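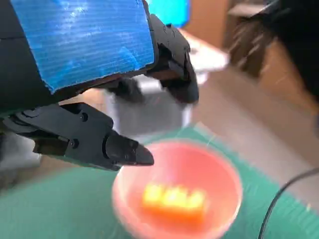 Black gripper with a blue ridged panel, fingertip just above a bowl.

Warkonero Gravel Routes
README, last changed March 13, 2025

A set of 17 cycling routes on unsealed roads and farm tracks near Prarnville, with surface notes for each stretch. The routes are meant for riders on gravel bikes or tourers with wide tyres. The longest, Prarnville to Lornent and back, is 100 miles and most people will want two days for it.

What is in the folder

routes/ holds one GPX file per route
surface.csv has one row per stretch, about 2000 in all
closures.txt lists gates and fords that are shut for part of the year
old/ keeps version 1, for anyone who still has links to it

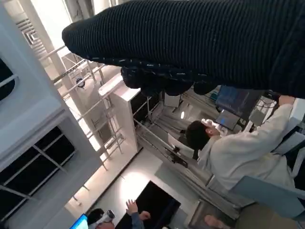 Each row in surface.csv gives the route code, start and end points, length in metres, and a surface grade. Grade 0 is tarmac, 1 is smooth gravel, 2 is rough gravel or grass you can ride when dry, and W means get off and walk. Grades were given from the saddle, going in the direction of the GPX track. A stretch that is fine downhill may be graded too kindly if you ride it the other way.

Known problems

Heights come from the bike computer and drift in wet weather. Don't use them to work out total climbing. The track through the plantation below Inthanon farm wanders by several metres under the trees — follow the ground, as the line will put you in the ditch. Two of the Lornent routes share a file name in version 1. They have been renamed in version 2, so old bookmarks will open the wrong one.

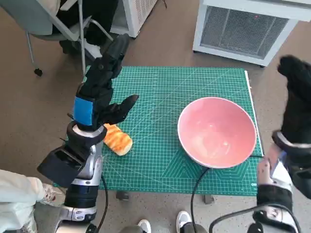
Pink bowl and a piece of bread on a green cutting mat.

The ford on route 9 is marked W from December until spring. The rest of the year it has been left at grade 2, though the stones move about.

Using the files

You may copy, edit and share the routes, with a link back to this page. Rights of way can change, so check a current map before setting off. Corrections are welcome — send the route code, the grid reference and the month you rode it. Ones with no grid reference tend to sit unread for a while.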